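Food Hygiene Re-Inspection Scheme: Progress Report to the Nedano Fund
Posted 13 Jan 2024 by the scheme coordinator, Pultow

You asked for a short report this time. The last one ran to an appendix with its own appendix, so I take the point.

Where we are

The scheme pays for second visits to cafes, takeouts and other small food businesses in Pultow and Eltville that scored poorly the first time. Before your grant, a business that failed could wait the better part of a year to be looked at again, with the bad score taped to its door the whole time (or, in several cases, taped behind a large potted plant).

There are 2519 food businesses on the register across both towns. We have completed 1322 visits since the scheme opened in June. The target for this point was 1000, so we are ahead, and I would like that remembered when you reach the section on software.

Most places that failed the first time passed the second. The usual faults were paperwork, hand sinks used to store things other than hands, and fridges running warmer than their owners believed. A handful failed again. Two of those have been sent formal notices, and one has written back at length about the history of its fridge.

What went less well

Eltville started late. The town signed the data agreement in good time, then found it had signed the draft, then signed the draft again. Visits there are now running at a normal pace, but we lost the early weeks and will not get them back.

The scheduling software, supplied by Asfaw, does what was promised if you enter addresses exactly as it likes them. It does not like apartment numbers, hyphens or the whole of Eltville's market hall, which it files under one stall. Inspectors have been keeping a paper list alongside. We have asked for a fix, and have been given a ticket number.

We also underestimated how many owners would want help before the visit. The phone line was meant to be open two mornings a week and now takes calls every weekday morning. Callers mostly ask what the form means. Having reread the form, I sympathize, and a shorter one goes out with the next batch of letters.

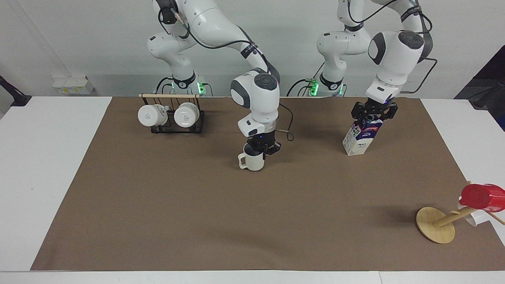

Money

Spending is slightly under budget. Travel cost less than planned, largely thanks to Eltville's late start — a saving I would not recommend as a method. Staff hours cost more, thanks to the phone line. We would like to move the unspent travel money across to cover it, and the request form is with your office.

Next period

We will finish the remaining low-scoring businesses in Pultow first, then put both inspectors on the Eltville market hall, stall by stall, using the paper list. Scores will go up on both town websites within a week of each visit. Translated guidance is at the printer.

We need one decision from you: whether mobile food trucks count as Pultow businesses when they are parked in Eltville. Both towns say they belong to the other.

2 comments | 0 shares
Contact the scheme office | © Pultow Food Hygiene Scheme | Back to top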